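## 4. What the ruts did to our tires

I'll start with the part that annoyed me most, and that's tire pressure. Every driver who signed up for the Inura hill route had an opinion on it, and most of those opinions came from a friend with a bigger truck. So before we let anyone near the clay section, I asked them all to write down what they'd normally run off-road. The answers were all over the place, and a few people just wrote "soft."

We ran 144 passes in total, split between two vehicles: the club's old short-wheelbase Grustum and a newer Jondora wagon with coil springs all round. Both wore the same tread pattern, bought in one batch in November, and both went up the same track in low range with the center differential locked. I wanted to change one thing at a time (easier said than done when it rains on your nice dry test hill!). If the surface changed noticeably during a run, we threw the run out and did it again later.

For each pass I logged wheel slip, climb time and whether the driver had to back down for another try. The slip numbers came from a Babić logger wired into the wheel speed sensors, and I checked them against a chalk mark on the sidewall now and then. They agreed well enough for my purposes.
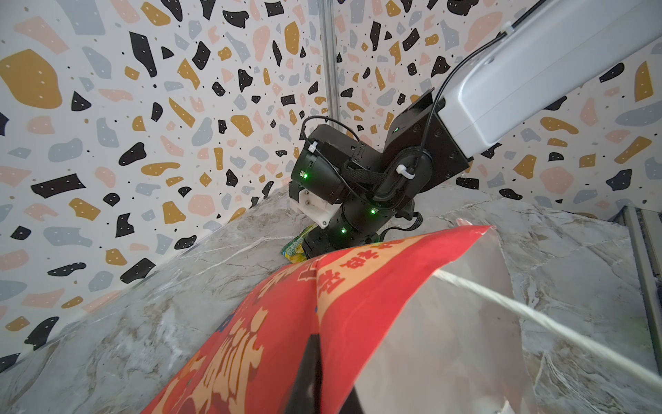
Dropping the pressure helped both vehicles, but it helped the Grustum a lot more. My guess is the short wheelbase: it tends to hop when a front wheel drops into a hole, and the softer tire soaks some of that up before the back end starts bouncing too. The Jondora was already fairly settled, so there was less to gain. It also sat lower, and at the softest setting it dragged its belly on the crown between the ruts – a problem I should have seen coming.

**Figure 4.** Track layout and pressure settings are the same as in Section 3. Discarded runs are not included.

Of all the passes, 34 needed a second attempt. Nearly all of those were on the same left-hand bend, where the ruts are deepest and the camber pushes you toward the ditch. I was tempted to drop the bend from the results, but real tracks have bends like that, and drivers who come up here on a weekend don't get to skip them. I've kept it in and reported it separately in Section 5.

One caution about reading too much into this. The whole climb is only 300 meters long, and it's clay from bottom to top. I'd expect loose rock to behave differently, and I wouldn't want anyone airing down for a rocky pass on the strength of what I measured here. We do plan to repeat the test on gravel once the upper gate opens again, with the same two vehicles and, if the budget holds, a fresh set of tires.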